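Simulator Gallery: Two Finger Sets, Four Views

September 4, 2022

I've been promising Zineb Ait Ali a gallery post since March, so here we go! I'm comparing two finger sets for a parallel gripper, the stubby Padena ones and the longer Hindach ones, and I'm doing it all in the simulator before I spend any real money (my wallet says thanks). The job is plain pick and place. Grab the block, carry it over to the flat plate, let go, go back for more.
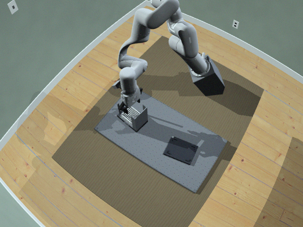
Fingers down in the container.

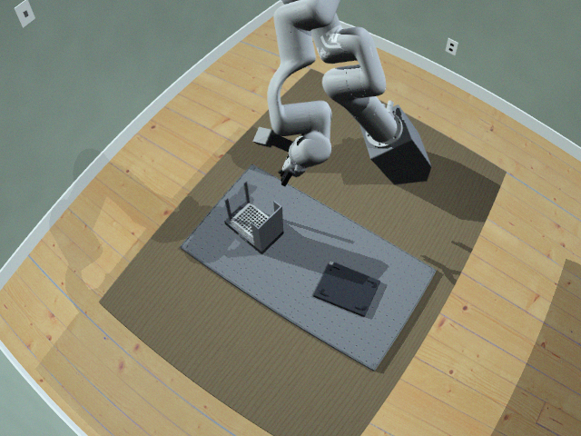
Same room, fingers up near the edge of the board.
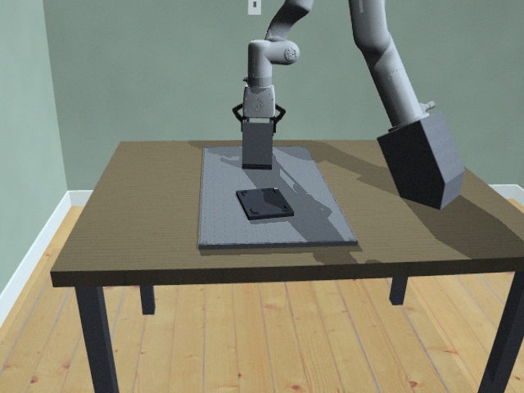 My favorite view, block in the gripper and a second arm on the right.
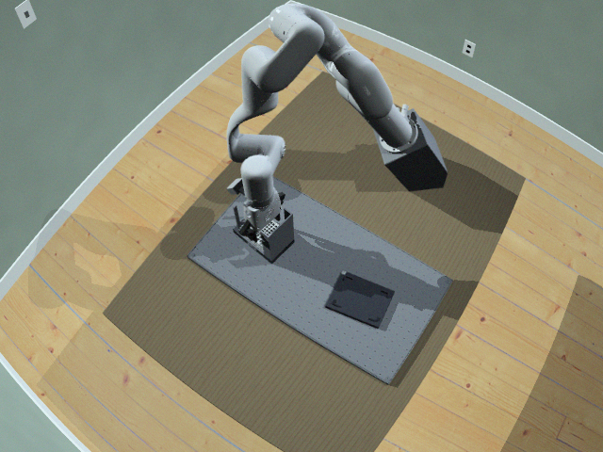
Reaching into the box again.

Finger length is the thing I keep going back and forth on. Long fingers get deep into a container, but they also flex more, and I had to drop the closing speed twice to keep the controller happy. With the block held upright like in the third picture, I mostly care about how square it sits before it goes down over the plate, and those raised bits near the corners don't leave me much room to be sloppy. I ran 2000 cycles per set and I'm leaning toward the Hindach fingers, though I want to redo the Padena run with a softer grip setting first. More when that's finished!

Comments (3)

Fouad Gaber
Which controller are you using? I gave up on Mindport after 2 weekends.

Fadwa Belkadi
Love the third one. Did you try the fingers with a heavier block?

Aníbal Castaño
Please post the grip force numbers for both sets, I'm about to order the Padena ones.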